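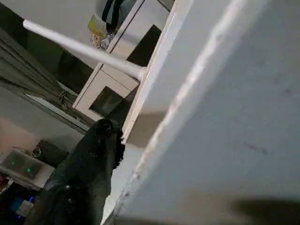
How do you decide what goes on a rail and what goes in a cubby?

If it creases, hang it. Everything else can be folded or set down in an open compartment, and you will find it faster there than at the back of a drawer.

Jaruwan Sukprasert has been giving that answer to clients for years. She runs Prallila, a small business that plans storage for rented rooms, mostly for people who moved in with two suitcases and then kept buying things. We spoke on January 16, 2023, while she was between jobs.

Her first step is to leave the furniture where it is. "People want to start by ordering something," she said. "I ask them to wait. Look at the corner by the door first. There's nearly always wall there that does no work."

She likes pale cabinets against pale walls in a small room, and she likes open fronts. Doors need space to swing. The drawback is that a square opening gets dark inside, and dark clothes disappear in it. "Put the black sweaters on the rail and the light towels in the hole," she said. "I had a client who bought the same navy pullover again because she couldn't see the first one."

The top of a cabinet is where she and her clients argue most. Plastic bags, wrappers and packaging collect there. Sukprasert allows one box with a lid and nothing else. She admits that her own cabinet at home, a secondhand Trosex, does not follow the rule.

Curtains come up in almost every visit. She asks that they hang free of the furniture, and that cords near the window be tied up before anything else is moved. "I've pulled a lamp off a sill that way. It was my mistake and I paid for the lamp."

What does a visit cost? Her basic rate for one room is $555, including a drawing and a shopping list. A larger job last March, a shared apartment, came to $2882 with the shelving.

She had to leave then for an appointment across town, where a couple wanted a rail put up in a hallway. She was bringing her own level.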